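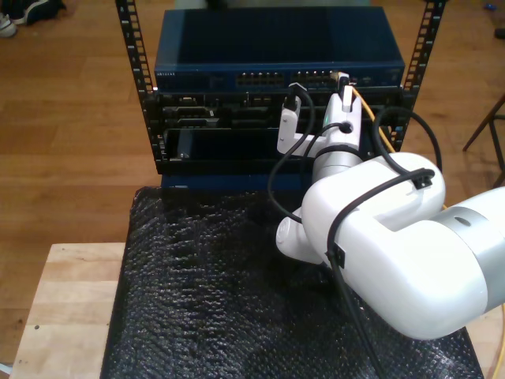
So I'm moving our whole apartment onto wired internet and I'm going to post my way through it, sorry in advance. 1/ The wifi in here has been a joke since March. Video calls freeze, the TV buffers, my sister thinks I hang up on her. I finally bought a box of black network cable, same look as the one dangling in that big loop from its connector, and I'm running it room to room along the baseboards.

2/ First lesson: measure the route, then measure it again going AROUND the door frames. I bought 92 feet and felt very smart. I ran out in the hallway, 15 feet short of the desk. Back to the store.

3/ I rent, so no holes in walls. Everything goes in those stick-on channels you can paint. I got the Geltari ones and they're fine — a little bendy in the corners, and the sticky stuff hates dusty paint. Wipe the baseboard first and let it dry overnight. I did not do this the first time. Half the hallway peeled off at 3 a.m. and scared the cat into the bathtub.

4/ People keep asking about speed. We pay Zatgate for 300 megabits. On wifi at my desk I was getting 33. Thirty three!! I've been paying for the fancy plan and living like it's the library in 2009. 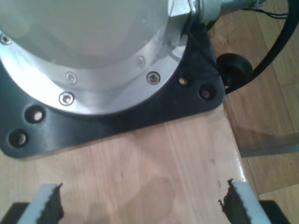
Teodoro Bautista replied that I should've just moved the router to the middle of the apartment and saved myself the whole project. Fair, and I did try. The only jack is behind the couch in the front room, and Zatgate wants a fee to add another one. A box of cable was cheaper, plus now I get to be annoying about it online.

5/ Crimping your own ends: everybody says it's easy. My first four were garbage. The little colored wires have to go in a certain order and they slide around right when you squeeze. Put on a podcast, sit at the kitchen table with good light, and buy extra plugs. More than you think.

6/ Label both ends of every cable before you hide it in the channel. Masking tape and a marker. I skipped the bedroom one and spent a whole evening unplugging things and yelling "is it off now?" down the hall. 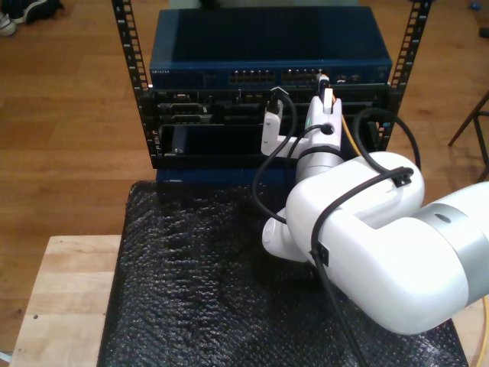
7/ What's left: the bedroom run, painting the channels (the landlord's white is called Skanden something, I found the can in the closet), and a longer cord for the TV. Léonie Lefèvre, I still have your good scissors, I'll bring them over when the hallway's done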